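# alto-prateleira

Conjunto de dados e scripts do clube de robótica Alto

Clube Alto
Última revisão: março

O que está nesta pasta é o resultado de um ano letivo a tentar que um braço robótico tirasse coisas de uma prateleira e as voltasse a pôr lá. A segunda metade da tarefa consumiu três quartos do ano. Se chegou aqui à procura de um conjunto de dados grande, limpo e equilibrado, há outros repositórios. Se lhe servem 600 episódios gravados por alunos do secundário depois das aulas, continue a ler.

## Contexto

O clube concorreu ao torneio Vilside na categoria de manipulação. O regulamento pede que o robô abra caminho até uma prateleira, recolha um objeto leve e o deixe noutro nível sem derrubar os vizinhos. A palavra "leve" deu origem a uma troca de mensagens com a organização que ocupa mais páginas do que o próprio regulamento. Ficou assente que um pacote de lenços é leve e que uma lata de atum é matéria de opinião.

Ficámos em terceiro lugar. Havia mais equipas do que degraus no pódio, coisa que fazemos questão de deixar escrita.

## Conteúdo

- `episodios/` – 600 episódios teleoperados, um ficheiro por episódio
- `falhas/` – 58 episódios que correram mal de maneira instrutiva
- `calibracao/` – parâmetros da câmara de pulso, um por período letivo
- `scripts/` – conversão, corte e reprodução
- `notas.txt` – diário de bordo, com a ortografia original

As falhas não entram na contagem dos 600. Os episódios que correram mal sem ensinar coisa alguma foram apagados, e foram quase 1451. O "quase" deve-se a um disco externo de que perdemos a conta.

## Recolha

Cada episódio tem um operador ao comando e um colega junto ao botão de emergência. O segundo papel era o menos disputado até ao dia em que foi preciso carregar no botão; a partir daí passou a haver lista de espera.

O código de teleoperação chama-se Breltero e foi escrito por nós de raiz, decisão que hoje não repetiríamos. Grava a posição das juntas, a abertura da pinça e o vídeo da câmara de pulso, com os três relógios razoavelmente de acordo. O script `alinha.py` trata do "razoavelmente". Quando desiste, escreve "paciência" no terminal e termina com o código de erro 3.

A pinça é paralela, de dois dedos, com almofadas macias coladas nas faces interiores. A primeira versão tinha os dedos nus e deixava cair tudo o que fosse liso. A segunda usava borracha de câmara de ar e não largava nada. As almofadas atuais agarram e largam, por essa ordem, na maior parte das vezes.

## Formato

Cada ficheiro traz as imagens, as ações e um campo `etapa`, anotado à mão, que pode ser `aproximar`, `pegar`, `levar`, `pousar` ou `hesitar`. Esta última não estava prevista. Foi acrescentada quando percebemos que os operadores passavam muito tempo parados com a pinça fechada em frente a qualquer coisa, a decidir por que lado ir. Para treinar, recomendamos filtrá-la; um modelo treinado com tudo aprende a hesitar com grande fidelidade.

Um exemplo do que a câmara de pulso apanha junto à estante:

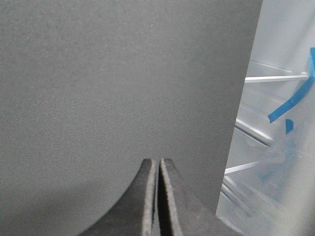 *Vista do pulso: pinça quase fechada e sem objeto, painel cinzento, barras brancas à direita.*

## Limitações

A câmara de pulso vê muito bem o que tem pela frente, seja isso útil ou não. Há episódios com longos trechos de superfície lisa, e um modelo que dependa só desta vista vai precisar de memória ou de sorte. Nós contámos sobretudo com a segunda.

A iluminação varia. Nas zonas claras a imagem chega a perder detalhe, e a exposição automática demora a recompor-se. O script `corta.py` tem uma opção `--claros` para descartar esses trechos, mas é generoso a cortar e convém ver o que ficou.

Os operadores também variam. O campo `operador` é um número sem correspondência com pessoas, a pedido dos próprios. O 3 tem a mão mais firme. O 7 participou numa única tarde e nota-se.

## Reprodução

O modelo de base incluído chama-se Uçar e cabe num portátil escolar, desde que não haja mais nada aberto. Corra `treina.sh`, vá jantar e volte. A configuração por omissão é a que levámos ao torneio, incluindo um comentário em maiúsculas a pedir que não se mexa na linha seguinte. Não mexa na linha seguinte.

## Utilização

Uso livre para ensino e investigação, com menção ao clube. Correções são bem-vindas, sobretudo ao `alinha.py`. Pedidos para acrescentar latas de atum serão lidos com atenção e encaminhados para a organização do torneio.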